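Old computers get a second life at the Ollidley library

2024-10-02

If you have been down the back stairs of the Ollidley library lately, past the large-print shelves and the coat hooks, you will have noticed that the old map room has filled up with computers. They came out of closets, basements and at least one barn, and by the end of October most of them should be ready to go home with somebody new.

The project goes by the name Dridix, which Iveta Oravec says was the name of her first cat, and it began with a single desktop left on the library's front step with a note taped to it that said "still runs." Oravec, who taught shop at the high school until she retired, took it down to the map room, cleaned it out, and had it on the front desk for visitors to use before the week was over. Word got around, as it does here, and since then the town has handed in 366 machines of one sort or another.

A good many of them are desktop towers from 2000 or not long after, the heavy kind with a metal case and a row of sockets in back that younger visitors tend to puzzle over. Tâm Huỳnh, who looks after the sorting, keeps a drawer of old keyboards and mice just for those. The round green and purple sockets are called PS/2 ports, he explained to me very patiently, and the colors are there to help: green for the mouse, purple for the keyboard. I had owned a computer like that for years and never once gave it a thought.

"People apologize when they bring them in," Huỳnh said. "They say it's only an old thing. But somebody wrote their wedding speech on it, or did the farm accounts, and they want to know it went someplace decent."

Each tower is unplugged, opened up and dusted, and the drive is wiped before anything else is done with it. The ones that start up cleanly get a simple writing program and a few card games, and are set aside for families who have asked for a first computer for the kids. Those too tired to save are taken apart for their power supplies, fans and screws, and the bare cases go to the Michalík scrap yard on the Rorkumholm road, where the metal is weighed and the money comes back to the library. The last load brought in enough to pay for new lamps over the worktables - and very welcome they are, if you ever tried to read a part number down there in the old light.

Machines can be dropped off at the side door any afternoon the library is open. Please bring the power cord if you still have it, and copy off your photographs first! Monitors are welcome as long as the glass is sound, but there is no more room for printers, and Oravec asked me to say so twice, so there is no more room for printers.

Anyone who would like a computer can put their name down at the front desk. There is a charge of $5, which goes toward cords and cables, and it is waived for students.

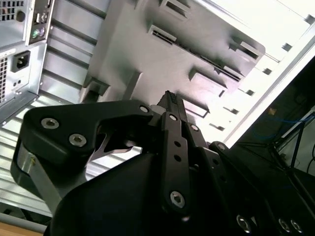
The back of a desktop tower, with its green and purple PS/2 ports and the power inlet.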